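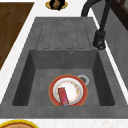

Movusance open day — went along on Saturday, notes inside

Print this thread | E-mail this thread
14 replies | 888 views

mpho_m
Posted 11 July 2026

Got home an hour ago so writing this while I remember it. The Movusance open day was at the Brokusia campus, ground floor of the engineering building. Free entry, sausage sizzle out the front, parking was a pain. They had the doors open from ten and I stayed until they packed up.

The bit I went for was the kitchen demonstration. It all runs in simulation on a big screen. The robot works around a dark grey sink with a plate in it, and other bits and pieces are left on the bench. Hipólito Villalba did the talking and Boglárka Kerekes was on the keyboard. He said they ran 414 attempts in the week before the open day and would put the results up in September. I asked for a rough success rate and he wouldn't give one, fair enough I suppose.

There was a printed handout but they ran out before lunch. If anyone got one, can you scan it?

kerb_crawler62
Drove two and a half hours for that. I was expecting a real arm with real water. If I want to look at a computer game I can do it at home. The flyer said "see our robot tidy a kitchen" and I think that's a stretch.

nivaldo.s
The flyer said simulated kitchen on the second line. I've still got it on the fridge.

kerb_crawler62
In very small type.

nivaldo.s
I'll give you that one.

I was there for the eleven o'clock and the two o'clock sessions. The afternoon one was better, they slowed it down and took questions while it was running. What I found useful was how much they swap things over between runs. Same sink, same bench, but the objects change. 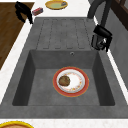

Boglárka said the position of the plate changes as well, and that a policy which has only ever seen the plate in one spot is no good to anybody. She also said contact is the hard part for them. Getting a gripper to a plate is one thing, getting fingers under a rim that's lying flat on the bottom of a basin is a different job. I asked if they'd thought about a suction cup and she said another group is trying that, she wasn't keen on it herself.

The dark sink was my question too. Dark gripper, dark tap, dark grey basin. I'd have thought that made it harder for the cameras. Hipólito's answer was that plenty of people have dark sinks now, so it may as well learn on one.

wbarros
Welington here, I teach Year 9 tech and took my own two kids. They lasted twenty minutes, then wanted the sausage sizzle. My daughter asked why the robot doesn't just use the dishwasher and got a proper answer out of them, which I thought was decent. They said stacking one is on the list.

On the simulation argument, I'm half with kerb. It's cheap to run and nothing gets broken, and I can see why a small outfit does it. But a rendered sponge isn't a sponge. Friction, suds, grease, a plate that sticks to the bottom because there's a film of water under it — you don't get that for nothing. I'd like to have seen one real arm in the room, even switched off.

mpho_m
Baek had a real one on their stand next door, did you miss it? Behind the drone cage. It was sorting blocks.

wbarros
Missed it completely. Thought that was all drones.

skavby_fan
Is this the same crowd that did the Skavby warehouse trial? If so their simulator work was OK and the real robot was slow as a wet week. Not having a go, just remember it.

nivaldo.s
Different people I think. One or two might have moved across.

mpho_m
Found one more on my card, from a different view. The gripper is over by the bench here. 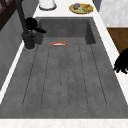

Looking down the sink towards the fruit plate, gripper at right. Movusance open day.

kerb_crawler62
What's the orange thing up the back of the sink?

mpho_m
Can't tell you. It's curved and it has a pale inside edge, that's as far as I got. Didn't think to ask at the time.

kerb_crawler62
The grooves in the bottom look nice, I'll say that much. Renders have come a long way. Still would have liked my petrol money back.

tilly_b
Does anyone know if they're doing another one? I was working. Also is it OK for a wheelchair, last year's was upstairs and the lift was out.

nivaldo.s
All on the ground floor this time and flat from the car park. The fellow on the door had his clicker at 1,475 by mid-afternoon, so I'd expect they'll run it again. Get there early, the demo room only holds 100.

wbarros
Mpho, I have the handout. Will scan it at school on Monday and put it up in the files section.

mpho_m
Legend, thanks.

Share (6) | Comments (14) | Print | E-mail

Contact the moderators | Copyright remains with individual posters | Back to top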